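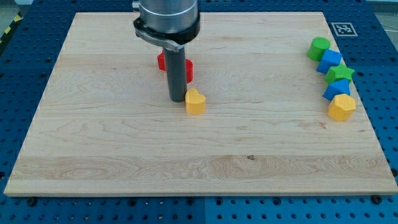 *Pale board, small knot, blue pegboard.*

2018-05-11

Quick one, I have to be out the door by six and still haven't packed the flour.

So. Bread. Moved house in December and the starter has sulked ever since. Same jar, same rye from Kurek, same me. But the kitchen in Omcombe is cold!! Old place had the boiler cupboard right next to the counter and I never gave it a thought, just left dough out overnight and got up to something puffy. Now I get up to a lump.

What I've tried:

- longer proof. Sour, flat.
- more starter. Less flat, still sour.
- oven with only the light on. Best so far, until I forgot and preheated it with the bowl inside. RIP bowl.

Jadwiga Jakubowski from the Saturday market told me to quit fussing with the dough and warm the water instead. Felt too simple. Did it anyway, 300 grams of water, properly warm this time, and it had doubled by lunch. Crust went a bit dark but the inside was lovely, big uneven holes, butter falling through onto my sleeve. Ate half of it standing up.

Also I finally wrote down my timings, which I've been promissing to do for two years. 26 minutes lid on, 20 lid off. Old oven was more like 30 and 15. Might need to drop the shelf one notch, the bottom is pale and the top catches.

Other stuff. Flour has gone up again at the Clulleck shop, grumble. Gion Zürcher wants to swap me a bag of his spelt for some starter, so if you see me on the bus Saturday with a jar in my lap, that's what it is. Lid on loose, dont worry.

Still need: a decent bread knife (mine tears), rice flour for the basket, a new bowl obviously. If anyone has a big ceramic one going spare, leave a comment. Not fussy on color.

Next week I want to try the seeded loaf again, the one that stuck so badly to the basket I had to scrape it out with a spoon. More rice flour this time. Lots more.

Ok bus. Bye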